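Progress report to the Hundstead fund: the two-arm cell at Munby
Period covered: February to May
Prepared by the cell maintenance group, Skorari

1. Where we are

The cell is running again and has been in daily use since the middle of the period. Both arms are back on their mounts, the new fingers are fitted, and the weekly checks are written down and being followed. Two items from the last report are still open: the left wrist cable and the spare controller. Both are covered below.

We have spent 70 per cent of the maintenance budget. The largest single cost was the replacement gearbox for the left arm, which came through Espiritu and took longer to arrive than their first quote said.

2. Repairs

The left arm had been losing its position during long runs. We first put this down to the calibration and repeated it several times, which was a waste of a fortnight. The fault was wear in the second joint. With the gearbox changed, the arm now returns to its reference point to within the limit we set in the original proposal.

The right arm needed less. We replaced one finger pad and tightened the screws on the gripper housing, two of which had worked loose. Thread lock has been used this time, and the job sheet says so.

The left wrist cable has been re-seated but not replaced. It still drops out now and then when the wrist is turned to the far end of its travel. Until the new cable comes we have limited the wrist in software to 80 degrees either way. This has not stopped any of the planned work, though it does make a few of the reaches awkward.

3. Routine care

The weekly check is done on a Saturday morning, when no sessions are booked. It covers the finger pads, the gripper screws, the cable runs, the emergency stops and the table fixings. It was taking most of the morning at first -- partly because the tools were kept in the other building -- and is much quicker now that a set lives beside the cell.

Each working day starts with a shorter routine. The operator opens and closes both grippers 5 times, sends the arms to their rest position, and checks the reference point on each side. If either arm is out, the session does not start. We have turned away a few sessions on this rule and the users have been patient about it.

Cleaning turned out to matter more than we had allowed for. Dust on the finger pads makes small objects slip, and for a while we were logging these slips as control faults. The pads are now wiped before every session.

4. Set-up for the handling tests

The handling tests use ordinary plastic toys: blocks, large dice, a bucket and a bin. They are cheap and easy to wash, and the shapes are uneven enough to show up a gripper that is not closing squarely. Each test starts with the arms held above the table, clear of the objects, and the operator confirms this before the first move.
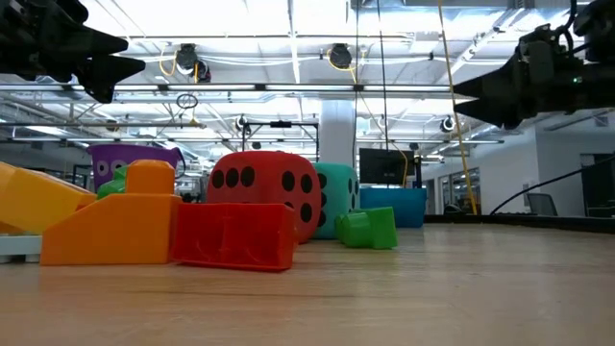

We changed the start height once in the period. The old one was set before the new fingers were fitted, and these are longer, so the tips came closer to the taller pieces than we liked. The new height is saved in the cell's start file and the old file has been removed so that it cannot be loaded by mistake.

5. Still to do

Fit the new left wrist cable and lift the software limit.
Take delivery of the spare controller, now promised by Espiritu for next month, and test it on both arms.
Move the written checks into the shared Munby log. At present they are on paper and kept in a folder at the cell.

We are not asking for a change to the budget. If the controller is delayed again we would like to carry that part of the money into the next period, and will write separately if so.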